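I met the woman behind Ornel, the ginger beer stall in Jorncombe, at 2 in the afternoon, and she had a glass in my hand before I'd found a chair (it was great!).
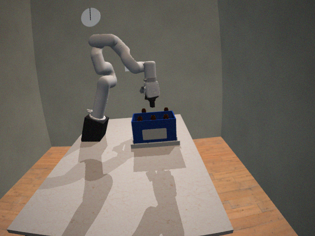 Too sweet, one of her regulars piped up from the next table, and it was better back in July. She laughed. "He's had 5 bottles this week."

She started with a kitchen pot and now makes 490 bottles a batch. I asked why she stops there.

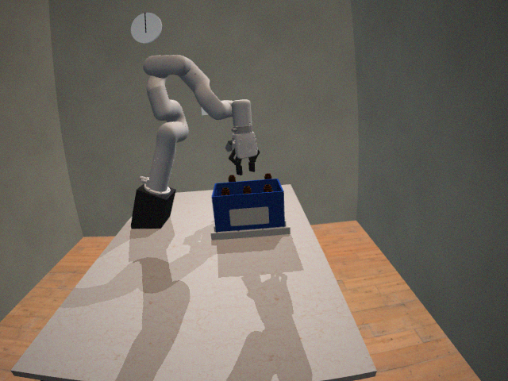
"My tank holds 500 and I like to taste some," she said. Fair enough!

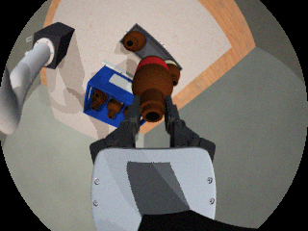 Next up is a lime one, and she's still fussing over the sugar.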